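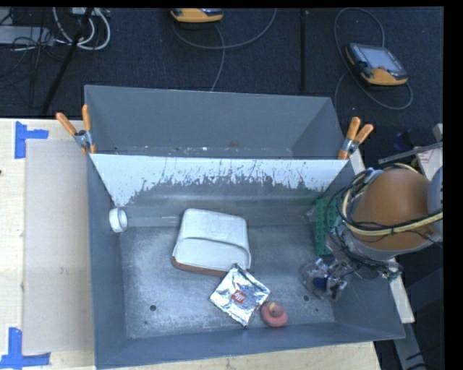
7 feb 2025
Cuaderno del taller, banco grande

Sigo con la cubeta gris. Ya sé que en el plan de la semana ponía otra cosa (el armario de Haston, que sigue con la puerta colgando), pero la tenía encima de la mesa desde por la mañana y una cosa llevó a la otra, así que hoy toca cubeta y el armario esperará.

Para quien lea esto sin haber pasado por aquí: es la de chapa grande, la que está partida a lo largo en dos compartimentos, el de atrás y el de delante, que es más ancho. La queremos para Talesano, como bandeja de paso de la ropa blanca, los estuches, los rollos y los sobres antes de que vayan a su caja definitiva. Me gusta mucho esta cubeta, lo digo ya. Pesa lo suyo y no se pasea por la mesa cuando metes la mano a buscar algo, que es justo lo que nos pasaba con las de plástico.

Lo malo es el separador. Es el panel inclinado que va entre los dos compartimentos, y por arriba está blanco, blanquísimo, pero hacia abajo lo blanco se acaba a bocados y asoma el metal gris gastado, con un moteado que da bastante pena. En la punta izquierda es donde más baja, se va estrechando hasta quedarse en un pico junto a la pared. En la derecha también baja. ¿Es pintura? ¿Es algún tipo de forro que se ha ido? No lo tengo claro y no quiero apuntar una cosa y que luego alguien la dé por buena. Lo que sí puedo decir es que el borde tiene toda la pinta de haberse ido pelando, y que no me fío de poner ropa blanca pegada a un borde así.

Las pinzas de mango naranja las he dejado puestas, una en cada extremo del separador. No las quitéis, por favor!! Sé que la de la izquierda molesta con los mangos abiertos en V y que uno siempre se engancha la manga ahí, yo la primera. Pero mientras no decidamos cómo se fija el panel se quedan donde están. Si alguien necesita pinzas hay más en el cajón de abajo, mezcladas con los sargentos pequeños.

Ideas para fijar el separador, en el orden en que se me han ido ocurriendo:

Remaches. Limpio, definitivo, y me da miedo precisamente por definitivo. Si luego en Talesano piden el compartimento de delante más estrecho, a taladrar todo otra vez.

Dos escuadras con tornillo. Es lo que haría si la cubeta fuera mía y la tuviera en casa. Se puede desmontar para limpiar. Pega: la cabeza del tornillo por dentro, y la tela que se engancha en todo lo que sobresale.

Dejar las pinzas para siempre y no darle más vueltas. Me río, pero llevamos así desde julio y el panel no se ha movido.

Cinta de espuma por los cantos y presión. Lo probé con un recorte y se queda bien un rato. No me convence para algo que se va a usar todos los días.

De momento gana lo de las escuadras, con tornillo de cabeza plana. He mirado el catálogo de Wong y las tienen, pero en el tamaño que nos va bien se venden en paquetes de 100 y para qué queremos nosotros tantas escuadras. Preguntar si sirven suelto. (Si no, aprovecho y arreglo también la estantería de los hilos, que está pidiendo ayuda a gritos.)

Otra cosa: los agujeros del suelo. El compartimento de delante tiene unas marcas oscuras pequeñas, dos por la zona de abajo a la izquierda y otra abajo a la derecha. Las he puesto como agujeros en la ficha, con interrogante, porque con el suelo tan rayado y con esas nubes claras que tiene no me he parado a comprobarlo como es debido. Lo suyo sería levantarla y mirar a contraluz, pero pesa y hoy tengo la espalda como la tengo. Que conste que no me preocupan por los estuches ni por los rollos. Me preocupan por lo menudo, los imperdibles, los botones, todo eso que cae al fondo y desaparece. Si resultan ser agujeros, tapones de goma y listo, no merece la pena soldar.

Y el rayado del suelo lo dejo como está. Estuve a punto de sacar la lija de 80 para igualarlo un poco y menos mal que me frené, con 80 habría dejado unos surcos tremendos y encima un polvillo gris por toda la mesa. Si hay que lijar algo, que sea el canto del separador, con grano fino y a mano, y con la cubeta fuera, en el patio. La moqueta azul se lo traga todo y luego no hay aspiradora que lo saque (ya tenemos experiencia, no hace falta repetirla).

Ahora lo de dentro, que es lo que de verdad quería apuntar. Estoy usando tres cosas blancas o brillantes a propósito, porque son lo más puñetero de encontrar de un vistazo: el rollo blanco pequeño, el estuche blanco blando y un sobre plateado. Metidas en el compartimento delantero y el de atrás de momento libre de género.

El rollo se aguanta de canto junto a la pared izquierda, con el hueco mirando a la derecha. Pensaba que iba a ser un incordio, pero de canto se coge mucho mejor que tumbado, metes el dedo por el agujero y fuera. Tumbado en un fondo tan plano cuesta pillarle el borde. Lo apunto como preferencia mía, igual otras manos lo ven al revés.

El estuche blanco va hacia el centro. Tiene las esquinas redondeadas, una costura curva (o el borde de una solapa, según cómo lo mires) y una tira marrón rojiza por abajo que resulta utilísima: sobre el gris es lo primero que se ve. Me he apuntado poner una tira de color parecida en los demás blancos, aunque sea un trocito de cinta en la esquina. Con lo que nos cuesta distinguir unos de otros a última hora de la tarde, me parece dinero bien gastado.

El sobre plateado es el que me trae de cabeza. Lo tengo medio montado sobre la esquina del estuche, girado, en rombo, y brilla un montón. Con la luz de arriba pega unos reflejos que no dejan leer nada, y si lo dejas plano contra la chapa es metal sobre metal y lo pierdes. Encima del estuche se ve mejor, claro, por el contraste. ¿Y si forramos el fondo con algo mate y oscuro? Fieltro no, que suelta pelusa. Hay un resto de lámina de goma negra de cuando hicimos las bandejas de Skeltthorpe, creo que en el altillo. A ver si llega para el largo entero. Si no llega, pues media bandeja y que los plateados vivan en ese lado.

De paso, la goma taparía lo que sean los agujeros. Dos pájaros.

Pesé la caja de género entera antes de repartir, 1.073 gramos con la tapa puesta. Lo dejo escrito aquí porque en la hoja suelta lo voy a perder seguro. Falta pesar la tapa aparte para restarla, y falta también cambiarle la pila a la báscula, que parpadea y me pone nerviosa.

Sobre la altura: en la mesa de madera clara la cubeta me queda un poco alta para trabajar de pie. La pared de delante va inclinada, y eso ayuda mucho porque apoyas el antebrazo sin clavarte el canto, pero al rato te canso el hombro igual. Hice un apaño bajándome de los zuecos, ja. En serio, yo bajaría la mesa 10 centímetros o la pasaría al banco de costura, que es más bajo. Pega del banco de costura: la luz, que viene de lado y te haces sombra tú misma. Sin decidir.

Nota para el reparto: las cosas blandas al centro y las duras hacia las paredes. Lo digo porque al echar la mano el primer impulso es ir al medio, y si ahí te encuentras un estuche blandito no pasa nada, mientras que si es la caja de las agujas te acuerdas toda la semana. Y nada apoyado contra el separador por ahora, ni siquiera por el lado de atrás. En el borde bajo de ese compartimento hay motitas claras y rozaduras, y hasta saber si se van con un trapo o manchan no quiero género ahí.

(He escrito "hasta saber" y podría haber pasado el trapo en lo que tardo en escribirlo, sí. Pero el trapo limpio estaba en la lavadora y los otros tienen aceite.)

La limpieza, cuando toque: agua templada con un poco de jabón neutro, bayeta, y secar enseguida y bien, sobre todo en las esquinas. Nada de estropajo verde. Nada de disolvente en el separador sin probar antes en un trocito por detrás, que no sabemos qué es lo blanco y como se ponga pegajoso tenemos fiesta.

Me preguntaban en Haston si no sería más práctico comprar una cubeta nueva con el separador ya hecho. Pues puede. He mirado y las que hay son más bajas de pared o de plástico, y a mí la chapa me gusta por el peso y porque no coge electricidad estática, que con los sobres de aluminio y las bolsas finas era un martirio, se te quedaba todo pegado a la pared. Si al final el separador da más guerra de la cuenta hago uno nuevo con la plantilla de cartón y guardamos este para otra cosa. La plantilla está detrás de la puerta, enrollada, tiene una esquina doblada pero sirve.

Pendiente:
Preguntar a Wong por las escuadras sueltas y por los tornillos de cabeza plana.
Bajar la goma negra del altillo y medirla.
Mirar las marcas del suelo a contraluz, entre dos personas.
Trapo húmedo por el borde bajo del compartimento de atrás y apuntar qué sale.
Probar el sobre plateado sobre la goma, con la luz de arriba y con el flexo.
Cinta de color para los blancos. Marrón no, que ya la lleva el estuche. ¿Verde?
Pila de la báscula y pesar la tapa.
La puerta del armario, que no se me olvide otra vez.

Dejo la cubeta montada tal cual en la mesa, con el rollo, el estuche y el sobre en su sitio. Si hace falta la mesa para cortar, movedla entre dos, cogiendo por las paredes y nunca por las pinzas.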